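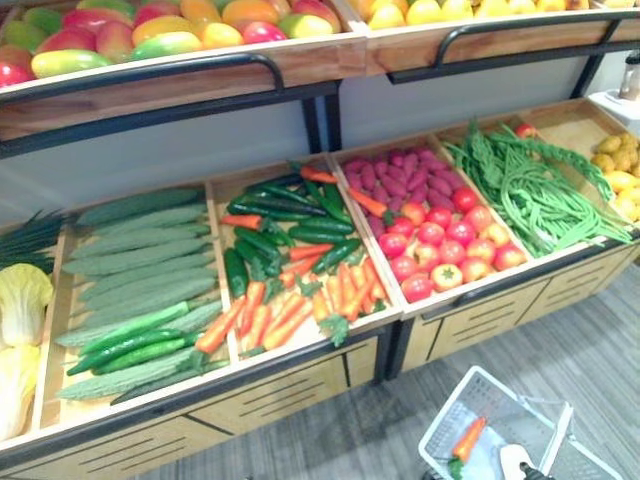 dovetail46 wrote:
I'd split the bitter gourds from the cucumbers. They're both green and long and from a few steps back people will read it as one bin. Otherwise I like the two tiers.

aisle_end wrote:
Thanks. I put the cucumbers in low with the gourds on purpose, to break up the pale green, but I see what you mean. For anyone coming in from the other thread, this is the wood and black metal unit. I got it from Beltero secondhand in April and it's for the front of our shop in Hurunville. I'm still deciding what goes where, so keep the comments coming.

plainsacks wrote:
Leave the gourds. All laid on the same diagonal they look tidy, and the bumpy skin is enough to tell them apart from a cucumber. What I'd change is the middle. Peppers, cucumbers and orange chilies in one bin is fine to look at, but customers dig. With real stock you'd have chilies at the bottom by noon.

dovetail46 wrote:
Agree on the middle bin. Chilies want their own small tray. We used 10 inch trays from Drirnier that drop inside a bigger bin and you can lift them out to clean.

aisle_end wrote:
Do those trays sit level? The lower tier on mine slopes toward the front.

dovetail46 wrote:
No, they slope with the bin. Put a strip of rubber mat under them or they creep forward.

Mercer Produce Fan wrote:
I'm going to disagree with everyone about the mangoes. They're too high. Heaped fruit looks generous but the bottom layer gets bruised, and mangoes cost too much for that. Two layers, with a false bottom under them. We went to false bottoms on the fruit side and it fills a bin with a lot less stock.

plainsacks wrote:
False bottoms are fine until somebody buys the top layer and there's a board staring at them. If you have staff to refill all day, sure. A small shop doesn't.

Mercer Produce Fan wrote:
We're a small shop. One person refills, twice a day. It takes 20 minutes.

quietscale wrote:
Has anyone had trouble with the rails on this type? Ours were the Awwad version, black rails along the front of the top bins, and the screws worked out of the wood. I ended up going through with bolts and washers.

aisle_end wrote:
Mine feel solid so far but I haven't checked the screws. I'll do it when I take the bins off to oil them. Is oil right for this wood if it's going to get wet greens on it? I was thinking of the napa cabbage and green onions at the left end.

quietscale wrote:
I wouldn't put anything misted straight on wood, oiled or not. Use a liner. Food safe oil is okay for the rest - two thin coats, and give it a couple of days before you load it.

dovetail46 wrote:
Same. And I'd still move the cucumbers.

aisle_end wrote:
OK, cucumbers are moving. Liner for the greens, tray for the chilies. I'm leaving the mangoes high for opening week and then I'll try the false bottom.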